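Rulstead's parts exchange is back, and it's bigger

July 2018

Good news for anyone in Rulstead with a drawer full of old electronics: the town's spare parts exchange has moved into the former Sombatkul furniture store on the river side of town, and it now opens every weekend!

The idea is simple. Bring in working parts you don't need, such as memory sticks, cables, fans or switches, and take home something you do. There's no charge, and no limit on how much you drop off, though heavy items like old monitors have to be booked in first. Last year the exchange passed along 1,549 parts, and that was with one cramped room behind the library and doors open one morning a month. The new place has space for 66 shelves, plus a proper repair bench with good light (long overdue, as anyone who tried soldering in the old room will tell you).

Arotel, the computer repair shop on the same block, has already handed over roughly 1,000 pieces from its back stock. Radio fans are in for a treat too, with a whole wall going to tuners, knobs and speaker parts.

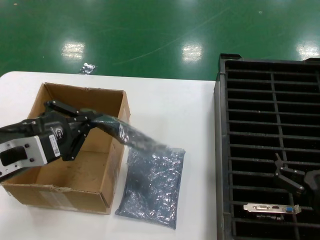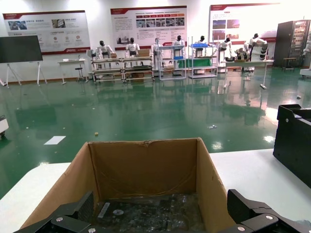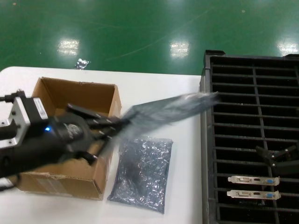
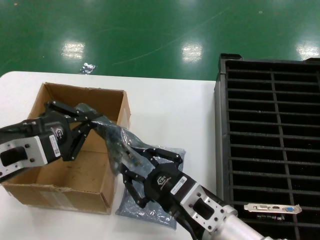

Cardboard boxes are fine for drop-offs.

One reader who used the old exchange wrote to us that the longer hours are great but the sorting needs work, and that it took three visits to find a laptop hinge that was sitting with the door hinges the whole time. Could there be a list online, the reader asked, even a rough one?

There could, and it's coming. Dendomance, the free catalog program the exchange has picked, should be running by September, so you'll be able to look up a part before making the trip. Until then there's a notebook by the door for requests, and it's filling up fast.

Repair evenings start next month with 25 seats each. The first covers lamps and toasters, the second game consoles. Bring your own screwdrivers if you have them, and sign up at the front desk.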